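Student robot day at Dolan, room 8

Got there late, parking was hopeless, missed the welcome talk. Signed in, got a sticker with my name spelled wrong, went straight up. The building is the old Muster works — long corridors, signs that point both ways. December, and the heating was on full.

Three student teams showing this term. Dumach had the crowd, they do the line followers and the kids love those. I skipped ahead to Skornska because the pick-and-place stuff is what our own club wants to start in spring. Their task is household objects, one arm, one table, 400 tries logged before the final demo. They were still working through the list when I came in. Round things are the hard part, Yurani Chávez told me, teh grip has to close on the rim or it doesn't count. 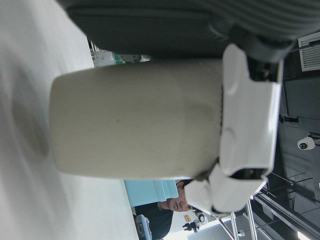 Rasmus Jõgi thought the scoring was too kind and said so, that a team should lose points for every restart, otherwise people just keep going until one looks good. Yurani didn't agree. They went at it for a while, I wrote down both.

Stuff I noted for us: log every try from the first week, including the bad ones. One person on the stop button, always the same person. Budget sheet on the wall said 1479 for the term, parts only. More than we have.

Coffee downstairs was fine. Left before the prizes so dont ask me who won. Next visit I want an hour with the Dumach team, and I need to email Yurani for thier object list.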